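We use cookies to improve your experience on this site. Accept all | Manage preferences

Speaker notes — Wood tops in shared workrooms: finish, movement, upkeep
Gavin Paterson, Woltthorpe

Slide 1. Give name and scope. Solid wood tops only. No veneer, no stone. Questions at the end.

Slide 2. Wood movement. Strips glued side by side still move across the grain as indoor humidity changes. Length barely changes. Fixings must allow for the width — slotted holes or figure-eight clips. A top screwed down tight along both long edges will cup or split.

Slide 3. The Savley survey. 300 tops inspected in July, 40 with open glue lines. Of those 40, 18 stood next to a heating vent. Do not claim a cause. Jeanie Tosh has the raw sheets if anyone asks.

Slide 4. Surface types. Leave both up while covering oil against film finish.

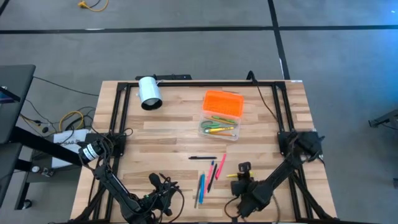
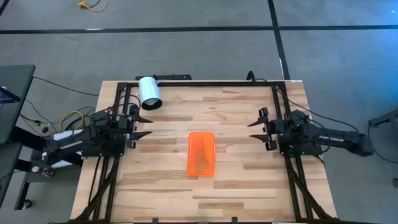
Slide 4, both views: butcher-block tops with black aluminum extrusion at the edges.

Oil soaks in, is easy to patch, and needs repeating. Film finish sits on the surface, resists spills better, and has to be sanded back over a wide area once it chips. For rooms with many users, I recommend hardwax oil. Ruairi Moffat disagrees; mention his case for two-part varnish in wet rooms.

Slide 5. Upkeep. Wipe with a damp cloth, then a dry one. No steam, no bleach. Sand with the grain at 120, then 180. Oil both faces. If only the top face is sealed, the two sides take up moisture at different rates and the board bows.

Slide 6. Repair. Open glue line under a business card's thickness: clean, glue, clamp overnight. Wider than that, take the top off and recut the joint. Do not pack the gap with filler — it gets crushed when the board swells.

Slide 7. Cost sheet. Skip if past the half hour. Handout has the Plisex quote and contact details for Cornel Nistor.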